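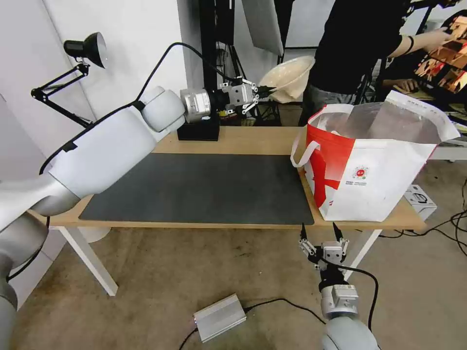
Riltance Manipulation Group — Remote Control and Teaching Forum

Thread: Bowl into bag, left arm only?

ostueber
Posted 24/06/2019
Task is tableware into an open shopping bag, two arms, operator on the leader pair. The picture is the left arm holding the bowl by the rim, right arm parked low with fingers open. We have 300 demonstrations in this style and the policy trained on them still drops the bowl outside the bag more often than I like. Before recording another batch I want to settle whether the right arm should take part.
Ottmar Stüber

lenz_cal
Rim grip is your problem. With parallel jaws on a curved rim the bowl pivots about the contact line as soon as the wrist accelerates. What is your replay speed?

ostueber
Same as recorded. Slowing to 80 percent made no difference I could measure.

prastau_k
I would use the right arm to hold the bag open. One jaw inside, one outside, near the top edge. The left arm then has a fixed target. We did this on the Zidora cell in December and needed 40 new demonstrations before it was usable.

lenz_cal
Disagree. Now you have two contacts to learn and a bag that moves whenever the right arm drifts. The bag stands up by itself and it is already open. Leave it alone and teach a better approach angle.

prastau_k
It stands up until the bowl touches the side.

fernhollow
How many operators recorded the 300? We had 1171 episodes from mixed operators and the grip point wandered all over the rim. Filtering to one operator helped more than any change to the task.

ostueber
Three operators. Grip point is not controlled, I only asked for "rim". I can sort by gripper yaw at closure and see if the drops cluster.

fernhollow
Do that first. Also check where the idle arm is parked. If each operator leaves it in a different pose, the policy sees that as input too.

lenz_cal
Agree on the parking pose. Script it, don't teach it by hand.

ostueber
OK. Plan is to sort by yaw, script the right arm to one pose, then record a small set with the bag held — both versions, same operator. Will post the drop counts in this thread.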